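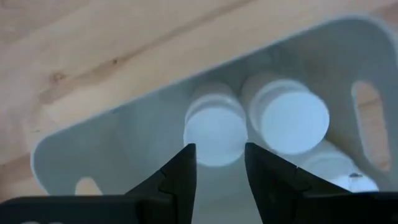
Day whatever of the "put everything on a tray" method. My verdict so far: I own a tray now.

The claim, if you missed it, is that a tray turns clutter into a "station." Same bottles, same table, but now they have a border. I've read the Clalard post on this twice and I still can't find the part where you end up with less stuff.

To be fair, the handles are the one thing I'd pay for. A slot at each end, rounded so it doesn't dig into your fingers. I had a wicker one from Perić with no handles at all and moving it was like carrying a pizza on a clipboard.

What I don't buy is the matching white bottles. Blank lids, no labels, everything "calm." Fine. Which one is the conditioner? You'll find out in the shower, I guess.

Todor Berisha replied that you're supposed to "learn them by position." Todor, they roll. Bottles on their sides don't have a position, they have a mood.

And yes, stand them up, I know. Standing them up is how you get tall bottles going over every time someone lifts one end of the tray higher than the other. In my house that's every time.

Ryota Onishi asked about the color. It's a grayish green. The listing called it "river sage," which is two things it doesn't look like. It's okay on pale wood.

Also, that "fits any counter" line from Tridgate needs work. It fits my table if I turn it at an angle, and then it takes the spot where the mail goes. So the mail has moved to a chair. Is the chair a station now?

Somebody with 2000 followers told me I need drawer dividers to go with it. There is always a next thing to buy with these people – last spring it was jars.

I'm giving it until January. If the bottles are still on the tray and I haven't washed my hair with body lotion, I'll say so here.

Update, 5 pm: put masking tape on the lids and wrote on them with a marker. Ruins the look completely. Keeping it.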